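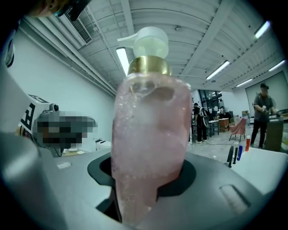

Slide 2. Pump bottle seated in the ring holder, Getholm bench.

Start with the fit. The base goes into the black ring and the gray surface carries the weight. Mention the slot on the right but do not stop on it.

Point to the bubbles. Small ones stay suspended in the gel or liquid; the big pocket is up at the shoulder, with foam. Fill level read at the shoulder is therefore unreliable – we weigh instead.

Numbers: 133 bottles in the Bratwood set, 2,119 weighings. Spread was widest in the August refills. Table is on the next slide, do not read it out.

Collar: gold, shiny, picks up the ceiling lights. Read labels from the side away from the glare.

If asked about pump heads – the Vollton comparison is in the handout. Pause for questions, then holders.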